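Procuro pessoa para planejar a compra de equipamentos do laboratório de treino cirúrgico Umaria

Oi! Se você gosta de planilha tanto quanto gosta de bancada, continua lendo, porque estou procurando exatamente essa combinação (e já adianto que é rara, eu mesma sou bem melhor numa coisa do que na outra). Coordeno a Umaria, onde cirurgiões e residentes praticam sutura com instrumentos robóticos, e preciso de alguém para tocar comigo o plano de equipamentos do próximo ciclo.

A vaga é de meio período, 16 horas por semana, com começo em fevereiro. Dá para fazer uma parte de casa, mas quero você na bancada com frequência, vendo o que se gasta e perguntando tudo.

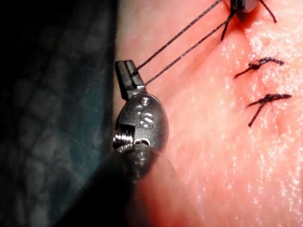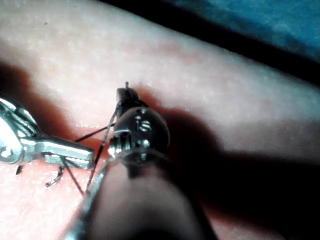
Instrumentos robóticos e fio de sutura escuro, nas duas fotos.

O grosso do seu trabalho vai ser o orçamento de instrumentos e consumíveis. Hoje eu compro pinça quando alguém reclama, fio quando a gaveta esvazia, e isso sai caro! Quero um calendário de reposição decente, com a vida útil de cada peça anotada. Na segunda foto dá para ver os cabos trançados contornando a articulação do instrumento da esquerda: é esse tipo de componente que eu quero no plano, com linha própria, prazo de inspeção e previsão de troca. O fio também entra, claro. No ano passado foram 3118 unidades, e eu só descobri o número somando nota por nota numa noite bem comprida.

Temos duas propostas na mesa. A Flukemico oferece contrato fechado com manutenção incluída, a Kwok vende avulso e cobra a visita técnica à parte. Já mudei de ideia várias vezes, então você vai me ajudar a montar a comparação direito, com custo por hora de treino, frete, prazo de entrega e aquelas letrinhas miúdas da garantia. Tem ainda o Trindinitz, nosso projeto de ampliação, que prevê 1000 horas de prática e precisa de uma estimativa que eu consiga defender numa reunião sem gaguejar.

Quem eu imagino: alguém de engenharia biomédica, engenharia clínica, enfermagem cirúrgica ou compras hospitalares, que saiba ler uma ficha técnica e tenha paciência com fornecedor. Experiência com cirurgia robótica ajuda bastante, mas eu ensino o que faltar. Inglês para leitura é necessário, os manuais são quase todos em inglês. E você vai herdar uma planilha de 298 linhas, feita por mim, com cores que só fazem sentido na minha cabeça. Peço desculpas desde já.

Para se candidatar, mande o currículo e um texto curto contando uma compra de equipamento que deu errado e o que você mudou depois. Pode ser compra pequena! Carta de apresentação formal eu dispenso. Respondo todo mundo, e as conversas são por vídeo, de preferência depois das 14h. Remuneração e contrato eu explico já no primeiro contato, pode perguntar sem cerimônia.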